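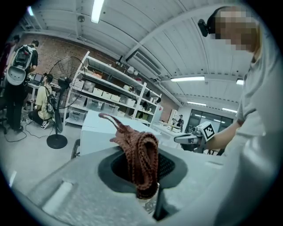
Tolera Workneh écrit que la pince Nedon ne tient aucune des promesses de sa boîte, que les pressions sautent à la première ouverture et que la notice d'origine « a été rédigée par quelqu'un qui n'a jamais fermé une trousse ». Sur la notice, je lui donne raison. Sur la pince, un peu moins : la plupart des pressions qui sautent ont été posées avec le mauvais embout, ou dans un tissu trop mince et sans renfort. Reste une part de pressions qui sautent sans raison que je sache donner, et je ne vais pas prétendre le contraire.

## 4. Mise en service de la pince et pose des pressions

Cette section remplace les pages correspondantes de la notice fournie par Ivano. Elle vaut pour les pressions en résine de la gamme Ağca, celles du coffret de départ. Pour les pressions métalliques, voir la section 5. Le fabricant affirme que la même pince convient aux deux ; je n'ai pas réussi à m'en convaincre.

### 4.1 Avant de commencer

Il vous faut :

- la pince et ses deux embouts (le creux et le plat) ;
- le poinçon ;
- les quatre pièces d'une pression : deux têtes à pointe, une partie mâle, une partie femelle ;
- une chute du tissu que vous allez vraiment utiliser, doublure et entoilage compris ;
- un crayon effaçable ou une craie.

Le coffret annonce 250 pressions. Lisez l'étiquette de côté avant de planifier une série de pochettes : il s'agit de pièces séparées, et une pression complète en consomme quatre. Je laisse chacun faire la division.

> **Note.** Un feutre « effaçable à l'air » ne s'efface pas toujours sur les cotons foncés, quoi qu'en dise l'emballage. Essayez sur la chute.

### 4.2 Monter les embouts

1. Ouvrez la pince en grand et posez-la sur le côté. Le ressort est raide quand elle est neuve.
2. Placez l'embout creux dans la mâchoire du bas. C'est lui qui reçoit la tête arrondie.
3. Vissez l'embout plat dans la mâchoire du haut, à la main.
4. Refermez lentement, à vide. Les deux embouts doivent se faire face exactement.
5. S'ils sont décalés, dévissez celui du haut, nettoyez le filetage et recommencez.

La notice parle d'un « alignement automatique ». Je n'ai rien trouvé dans le mécanisme qui mérite ce nom. Si les embouts restent décalés après deux montages soignés, renvoyez la pince. On lit sur les forums qu'un coup de maillet sur la mâchoire règle l'affaire ; cela règle surtout la question de la garantie.

> **Attention.** Ne serrez pas l'embout du haut avec un outil. Le filetage s'abîme vite et Ivano ne vend pas cette pièce au détail.

### 4.3 Préparer le tissu

Une pression en résine a besoin d'épaisseur. Sur un coton simple, la pointe s'écrase de travers, la pièce a du jeu et le tissu finit par se déchirer autour du trou.

1. Thermocollez l'entoilage à l'endroit de la future pression, sur l'envers du tissu. Un petit carré suffit pour une pochette ; préférez une bande continue sous un rabat.
2. Laissez refroidir à plat.
3. Assemblez la doublure. La pression traverse toutes les épaisseurs, sauf si vous voulez cacher une tête à l'intérieur.
4. Vérifiez que vos coutures ne passent pas sous l'emplacement choisi. Un surplus de couture fait basculer la tête au moment du serrage.

Pour la couture elle-même, une aiguille de 80 convient aux cotons et aux toiles légères. Le dépliant Stullance glissé dans le coffret recommande ses propres aiguilles « spéciales pression ». Or l'aiguille ne touche jamais la pression, et je serais curieuse de savoir ce qu'elles ont de spécial.

**Tissus extensibles.** C'est ici que la plupart des gens abandonnent. Un jersey ou une maille avec élasthanne se détend autour du trou, et le poinçon l'agrandit encore. Entoilez avec un produit non extensible, des deux côtés si la pièce doit être tirée souvent. Pour un étui qui doit épouser un objet sur toute sa surface, demandez-vous si une pression est utile : un élastique cousu fait parfois mieux, et coûte moins cher.

### 4.4 Poser la première pièce

Faites d'abord une pression complète sur la chute. Oui, même si vous êtes pressée.

1. Marquez l'emplacement.
2. Percez au poinçon, bien droit, en tenant le tissu à plat. Le trou doit laisser passer la pointe sans plus.
3. Enfilez une tête par l'endroit du tissu. La pointe ressort sur l'envers.
4. Posez la partie femelle sur la pointe, côté creux vers vous.
5. Glissez l'ensemble dans la pince, tête arrondie dans l'embout creux.
6. Contrôlez l'alignement de côté, à hauteur des yeux.
7. Serrez d'un mouvement continu, jusqu'en butée, puis relâchez.
8. Essayez de faire tourner la pièce entre deux doigts. Si elle tourne librement, elle ne tiendra pas.

Procédez de même pour la partie mâle, sur l'autre bord. Ne mesurez pas sa position à la règle : fermez la pochette comme elle sera portée, appuyez la partie femelle sur le tissu d'en face et marquez l'empreinte. Les gabarits imprimés au dos du coffret sont jolis. Ils supposent que votre ouvrage a exactement les dimensions du patron, ce qui n'arrive guère chez moi.

> **Attention.** Vérifiez le sens des deux pièces avant de serrer. Une pression posée à l'envers ne se retourne pas, il faut la détruire pour la retirer.

### 4.5 Essai de tenue

La notice considère la pose terminée dès le serrage. Je n'en crois rien. Ouvrez et fermez l'échantillon plusieurs fois, en tirant près de la pression et jamais sur le coin du rabat, puis regardez la pointe écrasée au centre :

- **disque régulier et centré** : la pose est bonne ;
- **disque penché** : l'alignement était mauvais, reprenez au point 6 ;
- **pointe à peine aplatie** : le serrage est insuffisant ou l'épaisseur trop forte ;
- **disque fendu** : la pièce est trop serrée ou défectueuse. Recommencez avec une pièce d'une autre couleur avant d'accuser votre main.

Ce dernier conseil vient de Tin-yau Chien, qui m'a écrit que les teintes pâles de la gamme Ağca cassaient davantage chez lui que les foncées. J'ai d'abord pris cela pour une superstition. J'ai eu depuis quelques blanches fendues, de quoi rester dans le doute, pas de quoi conclure. Interrogé, Ivano répond que toutes les teintes sortent du même moule, ce qui ne dit rien de la résine.

### 4.6 Retirer une pression ratée

1. Posez l'ouvrage sur une planche, pointe écrasée vers le haut.
2. Coupez le disque central à la pince coupante, par petits coups, sans mordre le tissu.
3. Soulevez la pièce. La tête tombe de l'autre côté.
4. Inspectez le trou. S'il s'est agrandi, ajoutez une pastille d'entoilage avant de reposer.

Protégez vos yeux, les éclats de résine partent loin. L'extracteur vendu à part par Stullance fait le même travail plus lentement ; je l'ai rendu.

### 4.7 Entretien et lavage

- Essuyez les embouts après chaque série. Les peluches s'accumulent dans le creux et décentrent les têtes.
- Rangez la pince ouverte, pour ménager le ressort. Le fabricant conseille l'inverse, sans explication.
- Lavez les ouvrages pressions fermées.
- Ne repassez jamais sur la résine, même avec une pattemouille. La mention « résiste au fer » sur le sachet concerne peut-être un fer éteint.

Texte revu le jeudi 27 août 2026. Le coffret a changé d'emballage en juin et les embouts portent maintenant un repère gravé. Si le vôtre n'en a pas, la procédure du 4.2 reste la même.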